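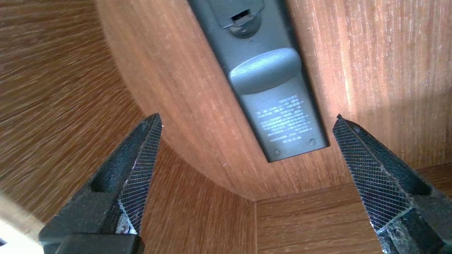
Section 4 covers the first reach tests with the Treller gripper, once the fingers are bolted on and the arm moves under its own power. It assumes you built the arm from the Buchanan plans and that the wrist camera already shows up in the Viltel control program. Start with an object that is light and hard to damage. A remote control lying face-down works well, and the pose to aim for before any grip is fingers wide open, one on either side of the remote, neither one touching it. Save that pose as PRE. Every later step in this section goes back to it.

4.1 Before you start

1. Switch off the arm and check the two bolts at the base of each finger.
2. Open the fingers by hand as far as they go. Fully open, the gap at the tips should be 109 mm. If it is less, go back to Section 3 and reseat the linkage.
3. Wipe the grip pads with a dry cloth. Do not use oil or silicone spray.
4. Put the stop button where you can reach it without leaning over the arm.
5. Switch on and connect to the controller on port 3553.

CAUTION: Keep hands, sleeves and hair away from the fingers whenever the power light is on. The gripper closes without a warning tone.

4.2 Zero the fingers

1. Move the arm to a clear spot over the floor, away from furniture legs.
2. Tilt the wrist so the fingers point down and forward.
3. Choose Gripper, then Close. Wait until the motor stops.
4. Look at the wrist camera view. The fingers should meet along one straight seam.
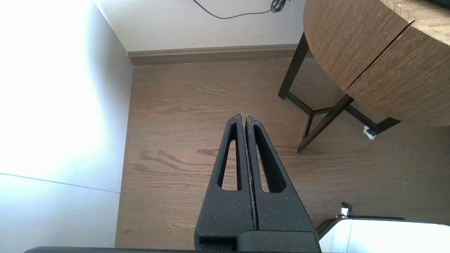 5. If the tips cross or leave a wedge-shaped gap, loosen the left finger, square it up and close again.
6. Choose Set Zero. The counter reads 0.
7. Open and close the gripper a few more times and look at the counter after each close. It should come back to 0 or 1. A higher number means a loose bolt or a slipping belt.

Note: Printed fingers vary. Ours needed a light sanding on the inside faces before they would sit flat. If you change to a new set, repeat all of 4.2 – the old zero will be wrong.

4.3 Set up the table

1. Pick a small table that doesn't rock. A round side table with a raised lip is fine, but you will have to raise the approach height to clear the lip.
2. Place the table so its center is 580 mm from the arm's base joint.
3. Lay the remote near the front. Leave open surface beside it for the fingers.
4. Anything with a cord stays at the back. If a phone has to stay on the table, push it toward the wall and keep the coiled cord out of the path of the wrist.
5. Mark the remote's position with a bit of painter's tape if you plan to repeat the run.
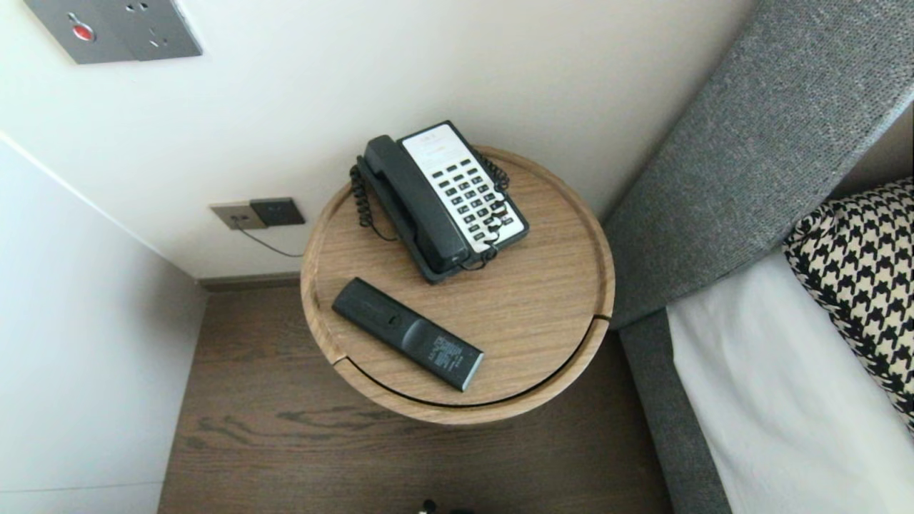 Reading time for the rest of this section: 2 minutes

4.4 First approach

1. Load the PRE pose and set the speed to 60 mm per second. Leave it there until you have finished 4.5.
2. Turn on the overhead view as well as the wrist view. The wrist view alone is poor for judging height.
3. With the fingers closed, bring the arm up beside the table and stop short of the edge.
4. Raise the wrist until the tips are higher than the tabletop. Check this by eye from the side.
5. Open the fingers.
6. Move in over the remote and line the fingers up with its long sides. With the remote lying diagonally you will need to turn the wrist to match.
7. Lower in small steps. Stop if a tip touches wood.

CAUTION: Next to a bed, watch the lower part of the gripper as well as the tips. The base is wider than the fingers and can drag on a sheet or catch a headboard while the camera shows nothing wrong.

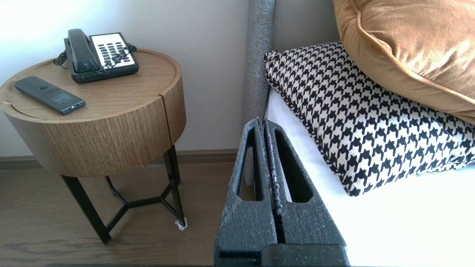
Text and test runs: Struan Sutherland, Pustent workshop

4.5 First grip

1. Set the grip force to Low.
2. Choose Close and watch the remote. It may turn a little as the pads meet it.
3. Lift a short way and hold for a slow count of five.
4. Lower, open, and go back to PRE.

If the remote slides out, clean the pads and try again before you raise the force. If it tips at one end, move the grip point toward the battery compartment and save the new pose as PRE-2.

Write down the force setting and finger count for each run. You will enter both in Section 5.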